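Yarn with no weight on the label — how do I work out what needles to use?

Asked by Tautahi in Knitting and Crochet

I bought a bag of mixed yarn at a church sale in Donardale in July. Most of it has no band at all. A few balls have a band, but the print is too small to read or in a language I don't know. I want to make a plain cardigan for my daughter and the pattern says worsted, US 7 needles, 5 stitches to the inch.

I have three questions rolled into one, sorry. How do I find out what weight a yarn is with no label? How do I find out if it's wool or acrylic? And if I only have enough of one color for the body, is it safe to do the sleeves in a different yarn that looks the same thickness?

I have a kitchen scale and a ruler. I don't want to buy any special tools for this. The pattern calls for 1000 yards and I don't know how to tell if I have that either.

Ataahua McKinnon
Member, 511 posts

Take the weight first. Wrap the yarn around your ruler for one inch. Lay the wraps side by side so they touch but don't overlap, and don't pull. Count the wraps. Charts differ a little, but most put worsted somewhere between 8 and 11 wraps. Fingering will be well up in the teens and bulky will be 7 or under. People pull too tight the first time, so do it twice on different parts of the strand.

Then knit a swatch anyway. The wraps tell you where to start and the swatch tells you what you've got. Cast on 30 stitches, knit at least 5 inches, wash it the way you plan to wash the cardigan, let it dry flat, and measure in the middle. If you get more than 5 stitches to the inch, go up a needle size. If you get fewer, go down.

For yardage, measure off 10 yards, weigh that piece, then weigh the whole ball. Divide the ball weight by the weight of the piece and multiply by 10. A kitchen scale that only shows whole grams is not very good for 10 yards, so use 20 or 30 if you can stand to measure it. Keep the piece, you can still knit with it. I did this with a cone that had no tag and came out with 774 yards, and the sweater I made from it used nearly all of it. 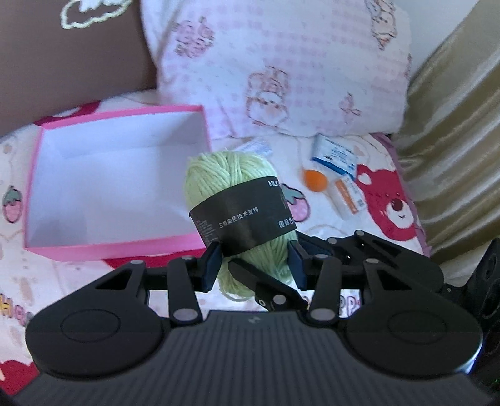 Photo: Ataahua McKinnon

If a band is in Chinese or another language you don't read, look for the numbers before you give up on it. Grams and meters are usually written as g and m, and a needle size is often given in mm. US 7 is 4.5 mm. A phone translation app will handle large print, but it does badly with the tiny block on the side, so try it under a bright lamp with the band taken off and laid flat.

Fiber is harder. The usual home test is to burn a short snip over the sink, held in metal tweezers. Wool is slow to catch, smells like burned hair and leaves ash you can crush. Acrylic melts and leaves a hard bead. Blends will confuse you. Have water next to you and keep it away from your face.

On the sleeves, I would not mix unless both yarns are the same fiber and have been through the same wash as swatches. One may shrink or grow and the other won't. Stripes are a better way to stretch a short color, as long as the yarns behave the same.

Radon

just use it. I never swatch for kids stuff, they grow out of it anyway. If it looks like worsted it's worsted

Eroseo
Member

I agree with most of the first reply, but you can skip the flame if you don't like the idea. Wet the ends of two strands, overlap them in your palm and rub hard until they're warm. Untreated wool will usually felt together. Acrylic and cotton won't. Superwash wool won't either, so a failed join doesn't prove it isn't wool — it only tells you to be careful.

If you still can't tell, treat the whole thing as hand wash, cool water, no dryer. Also check for moths before you put secondhand yarn near your other wool. Look for short broken lengths as you wind it. I seal mine in a plastic bag and freeze it for a week, let it come back to room temperature, then freeze it for another week.

Tautahi

Thanks. I got 9 wraps on the gray and 14 on the one I was going to use for the sleeves, so that's out. Going to swatch the gray tonight and try stripes.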